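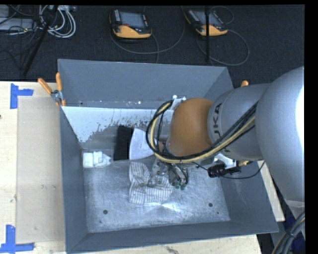 Skodden G3 gripper for bin picking
Tested by Prarnwood Automation Supply

Stock: ships from our warehouse
Fits: most mid-size arms with a standard round flange (adapter plate sold separately)
Stroke: 148 mm
Power and signal: one combined cable, 3 m

Skodden says the G3 will pick "anything you can put in a bin." We sell the thing and we don't believe that. Before adding it to the catalog we put it on an arm in our own shop and gave it mixed goods out of a metal bin, next to the Dobson two-finger unit that many of our customers already run.

What we tried

Each gripper got 50 attempts on the same kind of load: boxes, bagged goods and folded or crumpled cloth. Same arm, same camera position, same controller. We used the stock finger pads first and changed nothing in the software between grippers except tool length and weight.

Boxes were easy for both. If boxes are all you pick, keep the Dobson and spend the money elsewhere.

Cloth is where the G3 earned its place on this page. It pinches low and holds on to fabric better than the Dobson does, and it needed fewer second tries. It also picked up two things at once more often than we would like, and its grip sensor reported that as a good pick every time. Plan on a scale or a second camera check downstream.

Bagged goods were poor. Slick plastic slid out of the pads during fast moves. Slowing the arm to 40 percent fixed most of it, which does no favors to the cycle time printed in the Skodden brochure. We have left that number off this page until we can reach it ourselves.

Things the brochure skips

Cable routing. The G3 cable is stiff. Leave a generous loop at the wrist and run the last joint through its whole range by hand speed before you tie anything down. Our first routing pulled tight in one corner of the bin.

Bin walls. The housing is wide, and items lying right against a wall are hard to reach. Sloped walls help a little. Clamp the bin, too. A small shift is enough to throw off the pick points.

Shiny floors. Bare metal throws glare back at the camera and we got false picks from it. Skodden calls this a vision problem and says it has nothing to do with the gripper. Fair enough, but it will be your problem either way.

Pads. The stock pads showed wear sooner than we expected. The Clillwood soft pads fit with a light trim and gripped cloth about as well. We haven't run them long enough to say how they last.

In the box

Gripper, combined cable, one set of stock pads, hex key, printed quick guide. The full manual is a download, and the wiring page had an error in it as of June. Ask us for the corrected sheet when you order.

Returns

Unmounted units can come back for a full refund. Mounted units are subject to a restocking fee. Send us a sample of your parts before you buy and we'll try them on the shop unit at no charge.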